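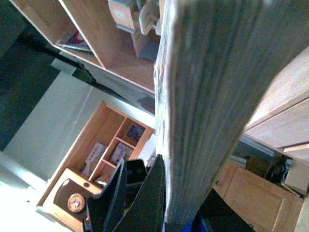
I'd been told Malsha Fakir didn't like talking about the day the arm let go. She'd barely got her coat off before she started.

"It was the board's fault, a bit, and mine a lot," she said, and laughed. Malsha runs the handling trials at Nenley, a small outfit in Drornton that teaches robot arms to pick up the sort of stuff you find in people's homes. Old planks are a favourite of hers – rough, heavy at one end, never quite straight.

The fault turned up in February, on run 745. The gripper had a plank by its edge and was turning it over when the fingers simply opened. "No alarm, nothing on the screen. Then a bang, and Dinesh saying a word I won't repeat for you."

Dinesh Samarakoon had been standing well outside the tape, so he was fine. The floor has a dent in it (she showed me, rather proudly I thought).

I asked what had gone wrong. She pulled a face. The software had a grip check that looked for slipping, and when a splinter broke away under one finger it read the sudden change as "object put down". So it did what it always did next, and let go. "Perfectly polite of it, really!"

They'd had 3 odd readings the week before and put them down to a loose cable. That still bothers her. "Bart Michiels wrote them in the log. I read the log. I had my tea and carried on."

Now the fingers won't open unless the arm is low and still, and anyone in the room can stop the whole thing from a button by the door. It's slower, and Bart grumbles. They've done 2408 runs since without a drop, though she touched the table when she told me that.

Would she stand under it? "God, no," said Malsha. "Would you?"

I said I'd rather have another biscuit, and she passed me the tin.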